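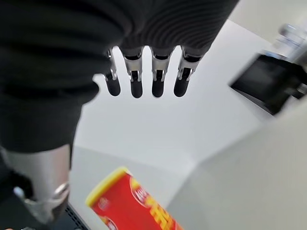

Trurnville Amateur Radio Club, monthly meeting, 14 May 2022

I took the minutes again, so blame me for the spelling! Digby Gilchrist ran the meeting and got us going a little late (the coffee was slow).

Last month's minutes were read and passed with one fix: the repeater was off the air for two days, not a week. I'd written it down wrong.

Repeater. The new controller from Nerkex is in and the 70 cm side sounds great, much less hiss on the weak stations. We still need the longer coax jumper. The quote from Gumico came to $436 with connectors, and we voted to go ahead and buy it. We have more than enough in the equipment fund, so no passing the hat this time.

License class. We have eight people signed up for the Technician class in June, and I'm thrilled, it's the most we've had since I joined! El Idrissi will teach the antenna and safety evenings and I'm doing band plans, heaven help them. We went back and forth for a while on whether to do a little Morse code at the end of each evening. 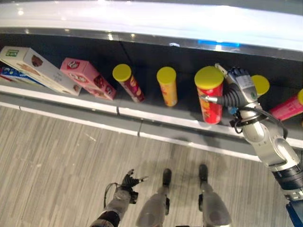

El Idrissi said he'd keep Morse out of the class altogether, that new folks have plenty to learn for the test already, and that he would happily run a separate code night for anyone who wants one. Most of us liked that, so that's the plan.

Field Day. Same park as last year, two stations, and Digby is bringing the big tent. We need more people for the overnight shift (I'll take midnight to three if somebody brings me a sandwich). Logging laptops should be updated before we set up, please, and bring your own headphones.

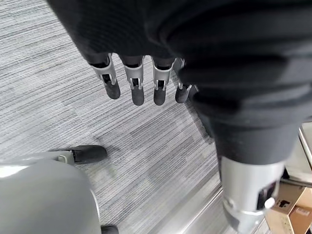

Do you need a license to get on the air at Field Day? Anybody can talk on the radio as long as a licensed operator is right there at the controls.

Next meeting is in June, same room. Digby closed things out with 88 to all, and I stayed to stack chairs.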